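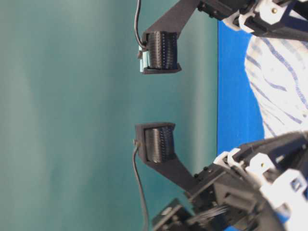

My sister read the last entry and told me I should stop calling it a walk if I was going to spend half of it standing in a library. Fair enough. She thinks I should either finish the old Drincombe rail line on foot this fall or admit that what I like is the reading, and write that up. I told her I would do both and she said she would wait and see.

October 2025

Went out to the Trerel end this morning. The bus let me off at the feed store and I was on the grade by eight. The first stretch behind the store is in better shape than it was in spring. Someone has cut back the blackberries as far as the second culvert and put down gravel in the low place. After that it goes back to what it was. I had my long pants on this time.

The grade is easy to follow until the creek. The bridge is gone but the stone on both banks is still there, and on the near side the cut marks in the blocks are plain once you scrape the moss away. I did that on one block and left the rest alone. Crossed on the rocks downstream and got one boot full of water. Changed socks on the far bank and ate half my lunch, too early as usual.

I still can't make the map agree with the ground past that point. The county sheet has the line bending east right after the creek and running straight to Markenus. What I walked bends east, then comes back a little west, and only then straightens out. The west part could be a siding. There was a quarry up there for a few years and it must have had some way to load. I looked for ties and found none. I did find cinders under the leaves on both branches, so that settles nothing. I drew it in the notebook as I walked it and marked the two places where I was guessing.

Stopped at the milepost that the hunters use as a target. It's in worse shape. The number can't be read at all now, and I'm glad I copied it down last year.

Came out at the road before one and walked the shoulder into Markenus, which I don't enjoy. No sidewalk until the church. Had coffee and a grilled cheese at the diner and dried my foot under the table. The pie was apple and I passed on it, then regretted that on the way out.

The library was open until five. They have moved the local history shelf to the back wall next to the tax forms, and the Thoroddsen papers are now in proper boxes with lids. The Thoroddsen company ran the quarry and later leased the line, so if a siding is written down anywhere it should be in there. I got through box 2 and part of the next one. Mostly payroll and letters about a pump. The pump letters go on for most of a year. The company wanted a replacement, the supplier wanted to be paid for the first one, and both sides got shorter with each other every month. I read more of it than I needed to.

The one useful thing was a freight ledger. It lists 3,231 tons of stone out of the quarry for the year, and a separate line of 769 tons marked "by lower track." I have never seen a lower track mentioned before. It may be the same thing as my west branch, which does sit lower than the other, by the height of a man or so. Or it may be something on the Drincombe side that I haven't walked. The ledger doesn't give a location and the next page is missing. I copied both lines out and wrote down the page number so I won't have to hunt for it again.

Asked at the desk whether there were any maps with the papers. There is a flat drawer of them that hasn't been sorted, and I can look if I call ahead. I will call.

Bus home was late. Read the notebook over under the shelter light and found I'd written "east" twice where I meant west. Fixed it. My left heel is rubbed raw from the wet boot and I have put a bandage on it. The other boots need new laces before I go again.

Plan for November, if the weather holds: start from the Drincombe end this time and walk toward the quarry, so I come at the fork from above. Leaves should be down by then and the banks will show better. Bring the small trowel, a second pair of dry socks and a lunch I don't eat at ten in the morning. Check whether the early bus still runs. Also return the library's pencil, which I found in my coat pocket when I got home.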